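Baveslow Equipment Hire: Frequently Asked Questions
Last revised 2026-07-10

Ordering and account terms

What is the minimum hire period?
The minimum period is 2 nights, counted from the day of delivery. Collection on the day of delivery is charged at the same rate. Longer hires are priced per night and shown as a separate line on the quotation.

Is there a minimum order value?
Yes. Orders below £90 before VAT can be collected from the Clornari depot but are not delivered. Deposits, delivery charges and replacement charges do not count towards this figure.

Which bowl finishes are stocked?
Bowls are stocked in satin and mirror finishes. Satin hides light scratches and is the usual choice for kitchens. Mirror finish shows fingerprints and water marks, and is graded A or B according to the condition of the inner wall. Grade B is supplied only where the customer has agreed to it in writing. 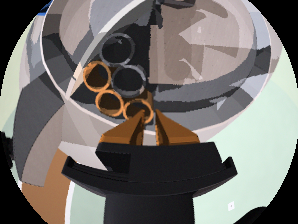 Large bowl with a reflective grey inner wall (rendered view).

Can the two finishes be mixed in one order?
Yes, but they are packed separately. Return them in the crates they came in. Mirror pieces stacked directly against satin pieces are inspected on return and may be charged for re-polishing.

Delivery and storage

What access does the driver need?
Delivery is to the ground floor, through a door at least 90 cm wide. Steps, gravel and soft ground must be declared when ordering. If the driver cannot reach the agreed drop point, the goods are left at the nearest dry, lockable space and the delivery is treated as complete.

How should the goods be stored before use?
Keep crates off the floor, indoors and closed. Do not store them next to chlorine-based cleaning products. Once unpacked, pieces should stand on a flat surface that carries the full base. Round trays in particular should not overhang a table edge.
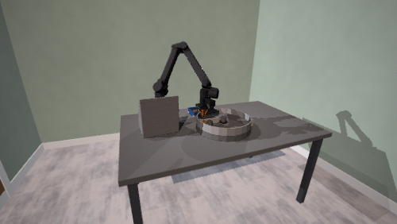

Do you deliver to islands or outside the mainland?
No. A customer may appoint a carrier, in which case risk passes when the carrier signs for the goods at Clornari.

Cleaning and return

Do items have to be washed before return?
Food residue must be scraped off and the pieces rinsed. Full washing is included in the hire price, except for the Tambunan range, which is returned washed and dried under its own terms (form 47).

Which cleaning products are allowed?
Use a neutral washing-up liquid and a soft cloth. Wire wool, scouring powder and bleach are not allowed on any range. Trays with a raised rim collect residue in the joint between floor and rim, so rinse this part first.

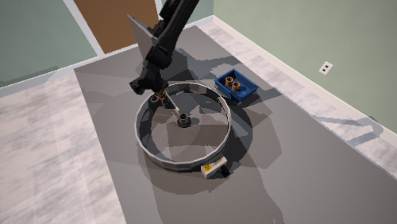
Dry with a lint-free cloth, working from the middle outwards. Do not leave pieces to drain upside down on a ribbed rack, as this marks the edge.

How are losses and damage charged?
Goods are checked within five working days of return. Dents that prevent stacking, cuts through the finish and missing pieces are charged at the replacement price on the quotation. Light surface scratches are treated as normal wear.

Is the Darkex range still available?
Darkex bowls are being withdrawn at the end of September. Existing bookings will be met. New orders are limited to the 223 pieces still in stock and cannot be reserved without payment.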